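Cloths, Rags and Tea Towels: Your Questions Answered
Harville Home Linen Library

Last updated July 29, 2025

Hello and welcome! Most of the questions we get at the counter are about the same handful of things, so Shufen Shi and I sat down with a pot of tea and wrote out our usual answers. If yours isn't covered, pop in or leave a note in the box by the door and one of us will get back to you, though it may take a few days if it's a school holiday week. - Muireann Heffernan

What do you lend, and who can borrow?

Anyone who lives or works in Harville can borrow. We lend tablecloths, napkins, tea towels and cleaning cloths, mostly for street parties, birthdays, wakes, school fairs and the odd wedding. People are often surprised that we lend cleaning cloths at all, but if you've ever had 60 people through a hall and then gone looking for something to wipe the benches with, you'll understand why they go out as often as the napkins do.

Is there a charge?

There's no hire fee. We do ask that everything comes back washed, dried and folded, and if you'd like to put a few coins in the tin towards washing powder we'd be very grateful. Lost or badly stained pieces don't attract a fine. Just tell us, so we can take them off the list and not spend an afternoon hunting behind the shelves.

How do you sort the cloths by colour?

Our system is fairly simple, and it has survived three moves and one flood. Blue is for glass and mirrors, green is for kitchens, white is for drying dishes, and orange is for dusting and general wiping. We don't have a colour for bathrooms. We used to, and those cloths kept wandering into the kitchen pile, so now we ask you to bring your own for that job and keep them at home afterwards.

Please don't be tempted to swap colours because you've run out of one. Ring us instead, as there's very often another bundle out the back.

What's the best way to wash a thin cloth?

Warm water, a small amount of powder, and no fabric softener at all. Softener leaves a coating on the fibres, and a coated cloth pushes water around the bench without picking any of it up. I learned this after ruining a whole bundle that my aunt had given us, and I still feel a bit sick about it.

Wash bright colours on their own for the first few goes. A strong orange or a red can let go of a surprising amount of dye, and we have a set of napkins, formerly white, that are now a very gentle apricot. They're rather popular, as it happens, but it wasn't the plan.

If a cloth has been used with oil or furniture polish, don't put it in the dryer, even after washing. Oily rags can heat up and catch fire. Wash it, hang it outside, and let us know when you bring it back so we can keep it apart from the others.

Do I have to shake them out before I fold them?

Yes please! A cloth that comes out of the basket in a bunch will dry in a bunch, and it will stay creased right through to the next borrower. Take hold of it, give it a good shake, and look for any corner or edge that has doubled back on itself. Thin cloths are the worst for this. Pick one up in the middle and it hangs in lumps and ripples, and you can't tell where the corners have gone.
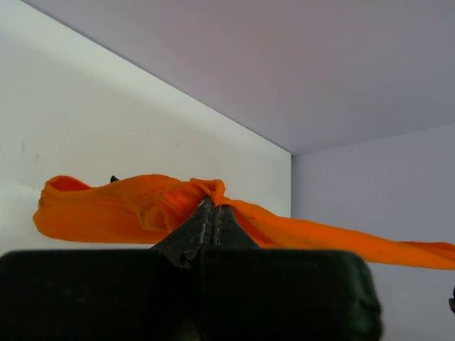 An orange cloth held at a single gathered point, with one end curled up in a fold.

The trick Xinyi Wan taught us is to forget about the middle altogether. Lay the cloth over your forearm, run your fingers along an edge until you come to a corner, then keep hold of that corner and run along to the next one. Once you have two neighbouring corners, one in each hand, the rest will fall straight by itself and you can lay it down on the table. It takes a few tries to get quick at it, and then you'll find yourself doing it with pillowcases, scarves and everything else in the house.

How would you like them folded?

Cleaning cloths are folded in half, in half again, and then in thirds, with the hem tucked inside. That size fits the Noster baskets on the lower shelves, eight or so to a row. Tea towels are folded in thirds lengthways and then in half twice. Tablecloths need two people and a bit of patience. Fold along the length first, and roll the last part if you can, as a roll doesn't leave such a hard crease down the centre.

We aren't fussy about neatness. Zeyu Guo's children fold for us on Saturday mornings, and there are some very interesting shapes in those baskets! All we need is for each piece to be flat enough that the lid closes.

Which stains should I treat myself, and which should I leave?

Tea, coffee, jam and most food stains will come out with a soak in cool water and a little dish soap, as long as you get to them the same day. Candle wax should be left to go hard and then scraped off gently with the back of a knife. For turmeric, beetroot and anything you can't identify, please leave it alone and pin a note to the spot. Shufen has her own methods, which she guards closely, and she would much prefer a fresh stain to one that's been scrubbed with bleach.

And please, no bleach on the coloured cloths. It leaves pale blotches and thins the fabric, and the hole turns up a month later.

How many pieces do you have?

At our last count in January we had 492 pieces on the shelves, with 183 of them being cleaning cloths. The number goes up and down a fair bit. We retire things as they wear through, and donations tend to arrive all at once after people have had a big clear-out in the new year.

What happens to the worn-out ones?

A cloth gets a long life with us. When a tea towel becomes too thin to dry with, it's cut down for dusting. When it's too thin for dusting, it goes into the rag bag, and the rag bag goes to Shaohua Peng at the bicycle workshop on Kang Street, who can never get enough of them for wiping down chains. Rags that have been there don't come back, for reasons you can probably smell.

Can I donate?

We'd love you to. We're always short of large tablecloths, and plain cotton cloths in any of our colours are welcome too. Everything should be clean and free of holes, though a loose hem is fine, as there's a mending table on the first Thursday of the month. We can't take curtains, bath towels or anything with sequins. The sequins come off in the wash and get into everything, and we're still finding them from last year's dance concert.

How do I book for a big event?

Give us three weeks' notice for anything over 200 guests, and come in with a rough idea of your table sizes. If you don't know them, measure one and we'll work it out together. Pick-up is from the side door on Ronden Lane, where you can park for ten minutes while you load. Bring a box or a couple of big bags, because a full set of tablecloths is much heavier than you'd think, and the handles on our own bags are not what they were.

Returns go through the same door. If we're closed, please don't leave linen on the step, however nice the weather looks - the magpies have had two napkins already.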